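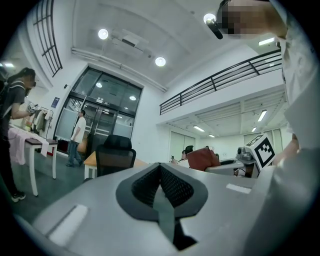

*Hand-held gripper view, ground floor, looking towards the glass doors.*

Tuesday, Pennington hall

Hand-held demos for the garment task, second block. Target for the set is 1000, and we got 67 more today before stopping at ten to five. Demetrius Baptiste did the first half, I did the rest.

Went through the recordings afterwards on the Dunden machine. 21 need to come out. Most of those are mine, where I turned the wrist too fast at the lift and the pose track jumped. Slowing down over the last bit of the approach cured it. Demetrius's are cleaner but he pauses before closing the fingers, and the Mutolwood policy learned exactly that pause last time - it sat over the cloth for nearly 2 seconds before doing anything. Asked him to close while still moving down.

Things to keep the same next time:

- start each take with the gripper open and level, pads clear of the cloth
- one grasp per take, no second tries; if it slips, stop and mark it bad
- keep fingers off the printed faces of the marker block
- say the take number out loud at the start

Background: people cross in front of the doors during takes. I've left those in. The Gutstead set was all shot facing a blank wall and the policy went to pieces once we moved it, so I'd like some movement behind the work.

Tried a few takes by remote control as well, for comparison. Much slower, and the grasps land too high on the fold. Not counted in the total.

To do: re-run calibration before the next block, copy today's takes to the shared drive, ask Demetrius which folds he wants to start with.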